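The arm on the second bench

I've been meaning to write about work for ages and kept putting it off, mostly because people's eyes slide off me when I start on about cable testing at parties. But a few of you asked after my last post (the one with the leaking shed) what I do all day now that "the robots have come", so here goes, with tea.

For anyone new: I work at Prolari, where we make up and test cables and connectors for other people's machines. The bulk of it at the moment goes to Björklund, who want everything labelled twice and packed in a very particular way, and the rest is odds and ends. I've been there long enough to remember when the test room was a store cupboard with a kettle in it. I miss that kettle.

The arms arrived in February. We'd had a meeting beforehand with slides, and the slides called the whole thing Kukirden, which I took to be the name of the supplier for a good fortnight. It's the name of the project! Somebody upstairs picked it. We got two arms to begin with, and a promise of no job losses "in the first phase", which you can imagine went down beautifully. I went home that night and updated my CV for the first time in years, and then found I had nothing to put on it except cables.

What the job used to be, for me, was this. Pick up the connector, check the label, hold it steady, plug it in, wait for the tester, pull it out, put it in the tray. Over and over. On our best ever shift we got through 441 between us and I couldn't open a jar of pickle for the rest of the week. My thumbs have been bad since I was thirty. I never thought of it as an injury, it was just what thumbs did if you worked on the benches.

Now the arm does the holding and a fair bit of the plugging, and I set it up, watch it, and sort it out when it gets in a tangle. And it does get in a tangle. A connector is a hard thing and easy enough to grip, but the cable on the end of it has its own opinions. If it comes off the reel with a curl in it, it'll twist the whole lot round by a few degrees and then the pins won't line up. I can feel that in my fingers and correct it before I've even noticed. The arm has to be shown.
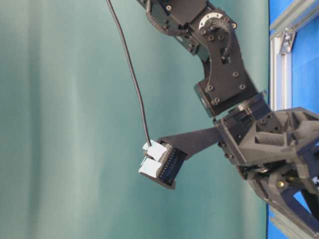 So a lot of my time goes on showing it. I've got pretty good at this, if I say so myself. You move it to where you want it, save the position, run it slowly, swear, move it a whisker to the left, save it again. The first week I was frightened of breaking it and stood miles back with my hands in my pockets. By the third I was telling it off out loud. The engineers think in numbers and I think in "bit more, bit more, stop", and between us we generally get there.

The thing I didn't expect was how much quieter the day would be. The benches used to be a talking job. Your hands knew what to do so your mouth was free, and I knew everything about everyone: whose boiler had gone, whose daughter was marrying a wrong 'un. Watching a machine needs your eyes and a bigger chunk of your brain than you'd think, and we're spread out further because of the guarding. I'll go a whole morning now without a proper chat. We've started taking our breaks at the same time again to make up for it, which wasn't in the slides.

Then there's the counting. The system logs every single plug-in, so there's a screen by the door with a number on it, and when I left last night it said 2585 for the month so far. I don't love the screen. Nobody has been told off over it yet, but you do find yourself glancing up. I asked if it could be turned to face the wall and was told they'd look into it.

Money-wise, I got a small rise for the new duties, after a certain amount of asking. The agency lot didn't, and there are fewer of them on the late shift than there were last year. I'm told that's to do with orders and maybe it is. I keep thinking about it on the bus, though. "First phase" does rather suggest a second.

There's also talk of a third arm for the Platden line, and they've asked whether I'd go over and help set it up. I've said yes. More than 100 different cable types on that line, some of them as floppy as cooked spaghetti, so I expect to be swearing well into the autumn.

My thumbs are loads better, by the way. I did a whole jar of beetroot on my own last night. Shed update next time, the felt's arrived but it's been too windy to get up there.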